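Open day at the Pollel building, Narport

Posted Wednesday, January 4, 2017

I had been meaning to get over to Narport since October, when the old Keogh cannery reopened as a computer reuse and repair center called Pollel. The holidays finally gave me a free day and they were having an open house, so I got on the early bus with a sandwich and a dead laptop in my bag. What a great day out!

The building is worth the trip by itself. The street side is plain brick, but you come in through the old loading hall and the ceiling just goes up and up. They kept the painted Keogh lettering over the inside doors and the iron stairs, which ring when you walk on them. Coffee was at the bottom of the stairs, along with a tray of cardamom buns that didn't last.

Folke Strand took our group around. He worked in the cannery office as a young man and can tell you where every machine stood, so we got two tours for the price of none. The first stop was intake, where people drop off whatever they've cleared out of a closet. Everything gets weighed, tagged and put on a shelf by age. Almost 2000 machines came through in the first year. Schools are the biggest donors, and the stuff from schools is apparently the stickiest.

After that it's sorting. Memory, drives and processors are pulled from anything too far gone to save, and whatever can be used again goes into the parts library upstairs. I loved the parts library. It's run like a real one, with a card for each drawer and a desk where you sign things out. Members pay 7 dollars a month and can borrow tools too.

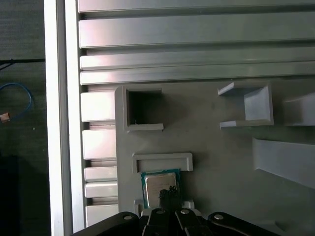 A processor with its metal heat spreader, green board showing around the edge.

Fatemeh Kiani teaches the evening classes and gave a short talk in the old labeling room – my favorite part of the day. Her beginner class starts with taking a desktop apart down to the bare case and putting it back together, and she makes everyone do it twice. She talked a lot about reading what is printed on a part before you buy a replacement, and about how many good computers get thrown out over a tired fan or a loose cable. Power supplies got a whole section. She doesn't want beginners opening them up, ever, and she was very firm on that point with the man next to me, who had clearly been opening them up. 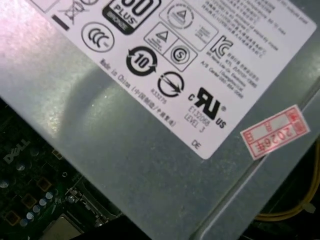

80 PLUS Bronze badge and certification marks on a power supply label.

Lunch was soup in the yard room, with long tables and a lot of talk about printers. I sat with a couple who had come down on the Corell ferry to pick up a refurbished desktop for their daughter. They paid 200 dollars for it with a monitor and looked very pleased.

My laptop, by the way, needs a new charging socket. They're ordering one and I'll go back for it, probably on a class night so I can sit in.

Getting there: the bus from the station stops right outside, and the ferry landing is a short walk downhill. Parking is tight. Wear something warm – the loading hall has no heating at all, and you'll want to stand around in there for a while looking up.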